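Household Water and Hygiene, Unit 3: Water at the Washbasin
Handout prepared by Razia Hashmi, Gridthorpe Adult College
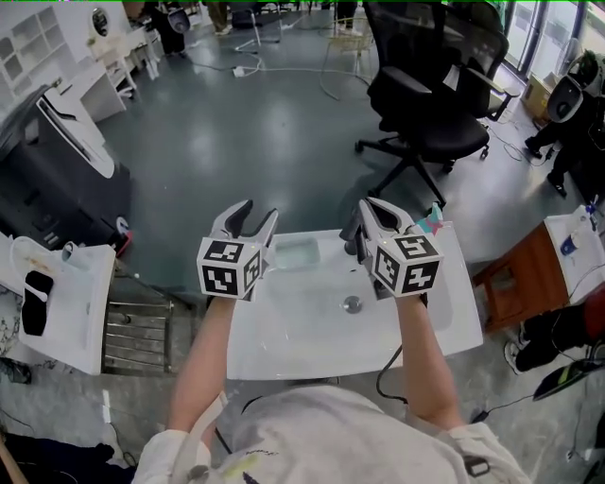
Fig. 1. White washbasin with round drain and soap dish.

In the last unit we spoke about water which comes into the house. Now we follow it to the place where we use it most often, and then out again.

The trap. Under every basin the waste pipe makes a bend, and some water always stays in it. This water closes the pipe against bad air from the sewer. If a basin is not used for many weeks, for example in July when the family is away, the water in the bend dries and a smell comes into the room. Let the tap run for a short time and the smell should stop.

Slow draining. The usual cause is hair together with soap. Please try a plunger before any strong chemical, and never mix two cleaning products.

Exercise on the meter. A household in Wultside reads its meter at the start and at the end of one month. The difference is 3964 litres. The washing machine used 1650 litres and the garden 300 litres. Calculate what remains for basin, shower, toilet and kitchen. Then discuss with your neighbour which of these is the largest in your own home.

Words to learn: trap, waste pipe, overflow, washer, stopcock.

For the next lesson read the pages by Cruzado on hard water, and bring your own meter reading.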